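Suche: Verein, Spieler, Halle
Suchen

Helferinnen und Helfer für die Heimspiele gesucht – Basketball in Grelside

Unser Verein Cokia Grelside beginnt bald die neue Saison und wir suchen noch Personen, die uns an den Spieltagen unterstützen. Die Halle in der Skilessidestraße hat 3247 Plätze, und für jedes Heimspiel brauchen wir 40 Leute in verschiedenen Funktionen. Im Moment fehlen uns 9.

Was zu besetzen ist:

Einlass und Kartenkontrolle. Man steht am Eingang Nord oder Süd, Beginn zwei Stunden vor dem Spiel.

Kampfgericht, Anzeigetafel und 24-Sekunden-Uhr. Dafür ist eine Lizenz nötig. Wer noch keine hat, kann den Kurs bei uns machen, die Gebühr übernimmt der Verein.

Parkett wischen. Diese Aufgabe ist auch für Jugendliche ab 14 Jahren möglich, mit schriftlicher Erlaubnis der Eltern.

Betreuung der Gastmannschaft. Hier sind gute Englischkenntnisse erwünscht, Russisch oder Spanisch ist ein Vorteil.

Wir zahlen keinen Lohn, aber eine Aufwandsentschädigung von 17 Euro pro Spiel. Dazu kommen ein Trikot, eine Mahlzeit und zwei Freikarten pro Monat für Familie oder Freunde. Erfahrung im Sport wird nicht verlangt. Wichtig ist uns, dass man pünktlich erscheint und rechtzeitig absagt, falls man einmal nicht kommen kann.

Bitte schreiben Sie uns bis zum 18. September 2018 eine kurze Nachricht mit Name, Alter, Telefonnummer und gewünschter Aufgabe. Sie können das Formular auch im Fanladen Biswas abgeben. Ansprechpartner für alle Fragen ist Rodrigo Cordeiro, Leiter des Spielbetriebs. Wer sich schon im August gemeldet hat, muss nicht noch einmal schreiben.

17 Mal geteilt
3 Kommentare

Korbleger
Gilt die Altersgrenze beim Wischen auch, wenn der große Bruder dabei ist? Meiner ist erst 13.

Spielbetrieb Cokia
Leider ja, die Grenze gilt für alle. Nächstes Jahr sehr gerne!

Marlies_Block_C
Habe letzte Saison Einlass Süd gemacht, warme Jacke mitbringen. Bin wieder dabei.
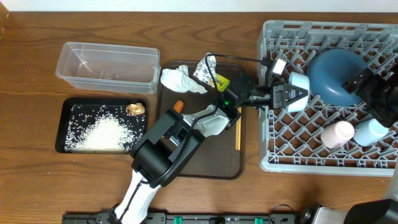

Reis, Tabletts und Abtropfgestell auf dem Holztisch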